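2 September 2020

Finally got the big table covered this morning. It took two goes, because the first length of kraft paper had been rolled the wrong way for so long that it kept lifting at the ends no matter what I did to it. I gave up, flipped it so the curl went down and smoothed it out with the side of my forearm (the Sunach squeegee is still missing, if anyone has it, please just leave it on my stool, no questions). Much better. Cherry Mae Javier held the far end while I pulled, and we got it flat with only one small ripple near the wall, which I've decided to live with.

Then the tape. I went with blue after all. Boglárka Tóth had been lobbying for white, and on bare tabletop I'd agree with her, but on brown paper the blue jumps out and you can find a line without hunting for it. It also comes up cleanly if you change your mind in the first hour or so. I changed my mind twice!

Notes on laying the lines, mostly so I don't have to work it out again in March when we redo this:

- Mark both long edges in pencil first, then stretch the tape between the marks. Don't roll it out as you go, it wanders.
- Pull it snug but not tight. If it's tight the paper puckers an hour later and you get a little ridge along the line.
- Lengthwise first, crosswise second, and press the crossings down with a thumbnail.
- Cut with the good scissors. Tearing leaves a furry end that picks up dust.

I measured everything off the left edge, then found the table isn't quite square. It's out by 5 mm over its length, and I had a small sulk about that. Went and had a tea. Came back and measured off the centre instead, and the cells look right to the eye now, so that's how they're staying.

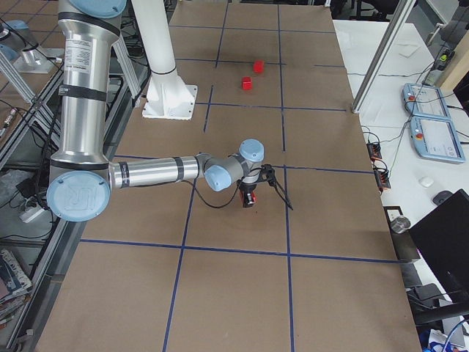

The cubes are the little red ones. I'd been thinking of going back to the mixed colours, but red on tan is so easy to spot from across the room that I can't see the point. The mixed set from Stevach is in the second drawer if anybody wants it, though be warned, the yellow ones have gone a bit sticky on one face from the old labels. I tried eucalyptus oil on one and it took the glue off and some of the yellow with it. Haven't tried again.

Something to settle: do we call a cube "in" a cell if it's touching the tape? I've been writing it down as in if most of it is on the paper side, and "line" if I can't tell. Boglárka would like a proper rule with a measurement in it. Fair enough, but I'm the one leaning over the table with a ruler, so I'd like it to be a rule I can apply without putting my glasses on. We'll talk about it.

Cell names: letters across, numbers going away from you. I pencilled them very lightly in the corners of the near row, then stopped, as the pencil goes shiny on kraft paper and is a pain to read under the lights. There's a sketch of the grid taped inside the front cover of this notebook instead. Please use that one and ignore the older sketch on page 207, which has the numbers running the other way. I nearly crossed it out but the old results refer to it.

Supplies. We used more than 100 metres of tape last time, between the two tables and all the redoing, so I've ordered 8 rolls from Heltton. Their blue is a touch paler than what's down now, so best not to patch one with the other. The Guérin paper is lovely and heavy, and there's enough left on the roll for one more full cover if we're careful with the offcuts. Cherry Mae has been cutting those into sheets for wrapping parcels, which I'm all for, just leave me the long ones.

Still to do:

- sand the rough bit on the near corner before it catches another sleeve (mine, the green jumper, I'm not over it)
- find the spare ruler
- new box for the cubes, the lid on the present one has split
- ask Boglárka about the rule

No mugs on the paper please, including mine. One ring and we're back to the start with the roll and the forearm.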